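Workshop notebook, June, 4.30 pm
Laundry and folding corner, Ralside unit

Good day! The wash batch came back from Naidu's and I've finally had an afternoon to do the thing I've wanted to do for ages, which is sort out how we store and fold the lot. Writing it down while it's fresh.

First, the stock. I went through everything against the old list and we have 97 garments. The list said 92, so the 5 strays must be things people have left here over the winter. I've put them in the Didik crate by the door. Please have a look through, there's a very decent jumper in there.

Softener trial: none in this batch, and I like it a lot better. The cottons hold a crease when you press them with the flat of your hand, and the T-shirts stack without sliding off each other. The knits are a bit scratchier but they still fold fine. I'd like to carry on without it until the Sunow powder runs out and then compare.

Fold sizes. I cut a new board from the offcut of grey card, and 21 cm wide is spot on for our shelves. Shirts go in thirds, sleeves back, then up from the hem twice. I tried it on the children's things as well and they come out too fat, so those want a narrower board. Will cut one tomorrow if the knife turns up (it isn't in the drawer, who had it?).

Shelf labels: tops on the left, trousers in the middle, anything knitted up high. Socks still have no home.
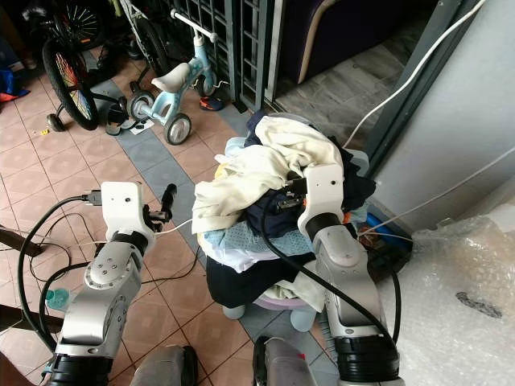
Mixed heaps are far more fun to sort than tidy ones, and I think they teach you more about the clothes. I've been making them up on the little lavender stool, which is a lovely height for it and small enough that things flop over the sides. The cream-white piece on top is the obvious one to lift first, then the light blue one with the faint pattern hanging down the front. It's the dark stuff I want to get better at. Navy bunched up next to black is a real puzzle, and I keep grabbing two things at once. Trick that worked this afternoon: find a hem or a cuff, shake once, then decide.

To do: narrower board, sock box, second lamp for the dark pile. Also ask Naidu's whether they can keep the darks in a separate bag.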